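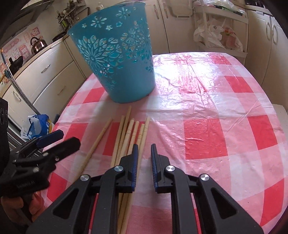 About Irnamholm

Irnamholm is a homewares shop. We sell things for the kitchen, the laundry and the table, most of them for less than the price of lunch. That is a plain way to put it, and we've read enough About pages to be wary of the other ways. If a shop tells you a washing-up brush will change your life, we suggest you keep your wallet in your pocket.

What we sell

Tablecloths you can wipe. Wooden chopsticks. Plastic baskets and bins, including the turquoise one with flowers and stars cut into the sides, which we nearly didn't stock. We thought it was silly. Small scraps can poke through the holes if you don't line it, and we still say so to anyone who asks, but customers keep coming back for a second one in case the first gets lonely, so it stays.

The catalogue stands at 128 items. We've been told by two separate consultants that a proper homewares store needs thousands. We had 2732 lines at one point, when the business traded as Fikadby, and most of them sat on a shelf going grey. There were four kinds of egg slicer. We doubt there are four kinds of egg.

How we choose

Somebody takes the thing home and uses it for 20 days before we order any. It's hardly a laboratory, and we don't give out stars or badges for it. A tablecloth gets spaghetti on it. Chopsticks go through the sink with everything else. If a supplier says "dishwasher safe" we put it in the dishwasher, and we have had some long phone calls afterwards.

We are suspicious of the word "eco". We're also suspicious of "artisan", "curated" and "chef quality", and you won't find them on our labels. Plastic is plastic. We sell some of it, it lasts a fair while if you look after it, and we'd sooner you bought one bin and kept it than bought a bamboo one every January.

A word about gingham

People ask why the checked cloth comes in such a large check. The small check hides stains better, or so the Weltberg range claimed when we carried it. We tried both and couldn't see much in it. The big one is more cheerful. It does crease from being folded in the packet, and laying it out flat overnight helps a bit, though don't expect miracles.

The shop and the warehouse

The shop is on the ground floor at 2542 Hà Street, with the warehouse out the back. Parking is poor. Orders are packed by the same people who work the counter, so a busy morning in the shop means a slower parcel. We used to promise same-day dispatch and kept missing it, so we took the promise down.

Returns are accepted with or without the packet. We'll ask what went wrong, mostly because we want to know if we should stop selling it.

Page last changed May 9, 2020.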